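The arcade on Honness Street kept one cabinet of Komer's Revenge plugged in through January, mostly because the plug was behind the cabinet and the cabinet weighed 400 pounds.

Trinity Hutchins held the top score. She also held the next 2, under different initials, having wanted some company up there.

"You could let somebody else have third," said Triệu, who ran the change counter and had been sixth for most of his adult life.

"You could beat me."

"I have a job."

She looked at the change counter, where a paperback lay open on its face, and was kind enough to say nothing.

At 6 in the evening a boy came in wearing a Tolosham Middle School jacket, put one coin in, and played with his left hand because the right was holding a corn dog. Trinity gave him a minute. Then she gave him eleven more. He went past Triệu without slowing down, and Triệu made a small noise. 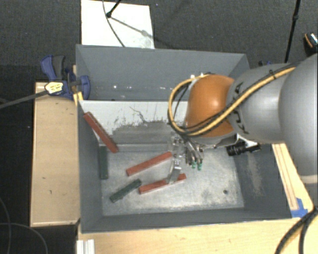

"He's skipping the bridge," she said. "You can't skip the bridge."

"Looks like you can."

She had crossed that bridge every night for nine years. She had opinions about its railings. The boy finished the corn dog, entered his initials in second place, and asked if there was a newer game.

"Bathroom's on the left," said Triệu.

Trinity was already feeling around in her coat for quarters.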